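FOR IMMEDIATE RELEASE

Pletard Opens Its Repair Counter to Walk-In Customers This December

Small appliance shop adds evening hours, a parts shelf and a flat fee for a first look

I've been fixing other people's toasters for a long time now, and I have wanted to send out this press release for most of it. Starting in December, Pletard will have a proper walk-in repair counter. No appointment, no form to fill out online first, no calling ahead to ask if we "do" rice cookers (we do, and we love them). You come in with the thing under your arm, you put it on the counter, and we take a look while you wait.

Until now we've been a drop-off shop. You left your mixer with us, we called you when we got to it, and in the busy months that could take a while. People were very patient about it, more patient than I would have been! But I kept hearing the same story at the front desk: by the time we called, they'd already bought a new one. The old one sat on our shelf with a tag on it, perfectly fixable, and I hated that.

So we took over the unit next door, the old Kelia fabric store, and knocked through the wall over the summer. If you shopped at Kelia you'll recognize the long cutting table. We kept it, sanded it down and turned it into the counter. The yardstick marks are still along the front edge and I wouldn't let anybody touch them.

How it works

A first look costs $21. For that, one of us opens up your appliance, finds the fault if we can, and tells you what it would cost to put right. If you go ahead with the repair, the $21 comes off your bill. If you don't, we put it back together and hand it over, and you take it home with a note of what we found.

A first look usually fits into 30 minutes. Some things take longer. Espresso machines have a lot of screws and most of them are in silly places, so if you're bringing one of those, maybe bring a book too. We have chairs now, and a kettle (it was a repair nobody came back for, and it boils beautifully). 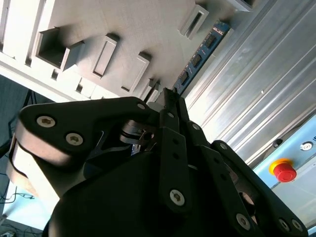

Repairs done from the counter come with a 60-day guarantee on parts and labor. Same fault comes back, you come back, and we fix it at no charge. A new fault is a new job, but we'll skip the first-look fee if it's inside those 60 days.

What we take

Mixers, blenders, toasters, kettles, irons, fans, lamps, vacuums, sewing machines, hair dryers, slow cookers, food processors, radios. If you can carry it in by yourself, we'll probably look at it. We don't take microwaves, and we don't take anything that runs on gas. Please empty the vacuum first. Please, please empty the vacuum first.

The parts shelf

This is the bit I'm most excited about. A lot of you like to do your own repairs and only need the one belt or the one knob, and it drives you up the wall to pay more for shipping than for the part. Our new shelf opens with 75 kinds of common spares, from blender gaskets to iron cords to those little rubber feet that always go missing. Plestex is supplying the belts and seals, and Onyshchenko, the hardware store two doors down, has been kind enough to lend us a big old set of drawers to keep them in. Everything is priced on the drawer. If you're not sure which belt you need, bring the old one, even if it's in two pieces.

We'll also buy back dead mixers and sewing machines for parts when we have room for them. Ask at the counter first, because some weeks the back room is full to the ceiling.

Hours

The counter will be open until 8 p.m. on weekday evenings, which is new for us. I know most people can't get here in the middle of a workday with a stand mixer. The regular drop-off service carries on just as before, same phone number, same prices, and if you've already left something with us you don't need to do anything. We'll call you.

On the first evening we'll have cider and cookies out from 5 p.m., and first looks will be free until we close. Bring one item per person, so the line keeps moving. Kids are welcome, and there will be a dead radio or two on the end of the table for them to take apart with real screwdrivers.

About Pletard

Pletard is an independent repair shop for small household appliances. We sell spares and secondhand appliances we've fixed ourselves, and we sharpen kitchen scissors while you wait.

Press contact

Reporters are welcome to stop by any evening the counter is open, or call the shop and ask for the owner. That's me. If I don't pick up, I've got my hands in a food processor, so leave a message and I'll call you back the same day.

###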